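Rellari Air Route Planning Group
Minutes of the meeting held on 3rd May
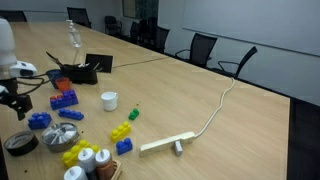

1. Minutes of the last meeting
Approved with one correction. The Eramar service was listed as daily. It runs on weekdays only.

2. Summer schedule
Gordon Robichaud went over the schedule. The second Eramar rotation will leave 10 minutes later to allow for the longer turnaround. Crew planning has agreed to the change. Gate assignments are still open.

3. Dhillon route
The group reviewed advance bookings for Dhillon. Weekend flights are selling well, midweek flights less so. Two options were discussed: drop the Tuesday flight, or keep it and move it to the smaller aircraft. The group preferred the second option. Network planning to send revised costs before a decision is made.

4. Fleet
Delivery of the next 2 aircraft is now expected in September. Until then the Zorklow lease stays in place. Maintenance asked for 300 hours of hangar time before the handover. G. Robichaud to confirm with the lessor.

5. Ground handling
The new handling contract at Eramar was signed last week. Baggage delays there to be reported at each meeting until further notice.

6. Other business
Parking passes for staff at the north lot expire at the end of the month. Renewal forms are at the front desk.

Meeting closed at 3 p.m.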